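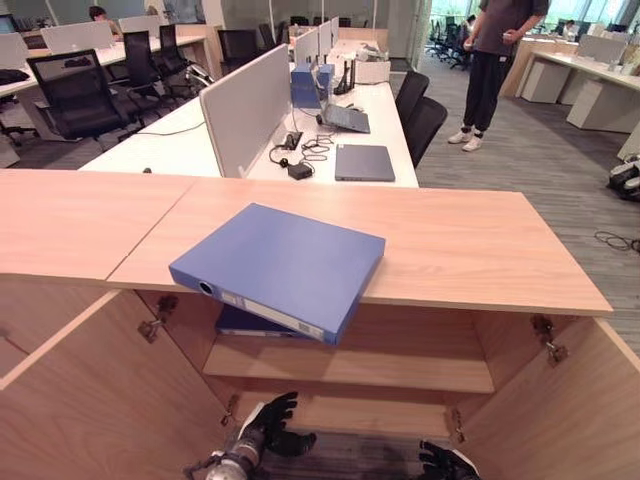
Re: [records-l] Retention numbering and the Brasavel series

The renumbering of the Brasavel minute books stops at item 215. Everything after that was accessioned under the old Furow scheme, which used the year of creation as a prefix and gave no volume number at all. Spine labels on the transcripts are no help in sorting them out. Ours are housed in blue ring binders like the one tilted over the front of the cabinet, with a paper strip down the spine, and the strip is too narrow for both the old and the new reference. I propose we print the new reference only and carry the old one in the finding aid.

The 1854 volume is the awkward case. It was split into 4 parts when it was rebound, and the parts were catalogued separately. Jundix will not accept a child record without a parent, so the September import rejected all of them. I have created a dummy parent at series level as a stopgap. The import log is on the shared drive under Nagano, in the migration folder.

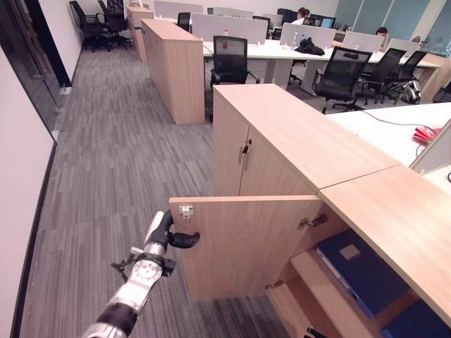

Lorcan Daly wrote:

> A dummy parent will show up in public searches unless you
> suppress it. We had the same fault with the rate books and
> ended up with 54 empty records in the online catalogue. Set
> the display flag to N before you re-run the import, as the
> flag is not read on update. Also, are you keeping the
> original order or the rebound order for the parts?

Noted on the flag. It is now set to N on the test copy and I will repeat that on live before the next run.

On order, I am keeping the rebound order, as that is how the parts are produced to readers. The original foliation goes in the physical description field. Part 3 has a gap in the foliation where the colour plates were removed for separate storage, and I would like a cross-reference there. If anyone has a preferred form of words, please send it to the list by noon, when I close the authority file for editing.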